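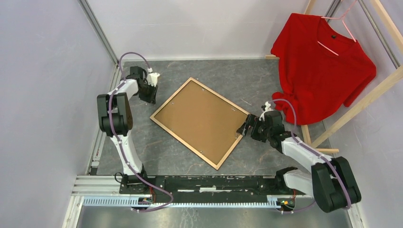 Picture frames: the back is where it all goes wrong

Most people choose a frame by its front. Fair enough, that's the bit you look at. But every frame I've ever sworn at has been face down at the time, so this page is all about backs.

Clear some floor first

A table is fine for a postcard. For anything bigger I use the floor, with an old towel down. Sweep before you lay the towel out, because one crumb of grit under the glass will find the middle of it. Put the frame face down and turn it whichever way lets you reach the fasteners without kneeling on anything. It doesn't have to sit square to the room.

Getting the back off

Bendy metal tabs: lift them with a butter knife, only as far as you need. They'll put up with a few goes and then snap, usually the one in the corner. I keep a tin of spares.

Turn buttons: the civilised option. If one is stiff, slacken the screw half a turn. Don't force it round or you'll have the screw out, and the hole in a narrow frame is never the same again. (A sliver of matchstick and a dab of wood glue will rescue it, left overnight.)

Staples or panel pins: somebody didn't want you in there. Pliers, a gentle wiggle, and a saucer to put them in. A saucer with a rim. I have found pins with my feet in three different rooms.

Before lifting the panel, pencil a small arrow on it pointing to the top, and another on the frame. Backs look as if they'd go in either way round. They won't, or they will until the last corner.

Cleaning the glass

Spray the cloth, never the glass. Liquid runs under the edge and comes up on the mount a week later as a brown tide. Do both sides, hold it up to the window, and do the side you thought you'd done again. Cotton gloves help if you have them. I wear the pair Kaede Kikuchi gave me for looking at her stamps, and she needn't know.

Putting it back

Picture, mount, panel, in that order. Stand it up and look at the front before you close a single tab. There will be a hair. Lay it down, get the hair out, look again.

Close the fasteners on opposite sides first and work round. If the panel rattles, slip a sheet of thin card behind the picture – acid-free if you care about what's in there, cereal box if it's a poster from Larkine.

Hanging

Put the rings a third of the way down from the top and level with each other. Measure this. My eye is confident and has been wrong since August. Leave the cord with a little slack, and add 2 felt pads at the bottom corners to keep the frame from scuffing the wall. A bag of 100 will see you out, and probably your children too.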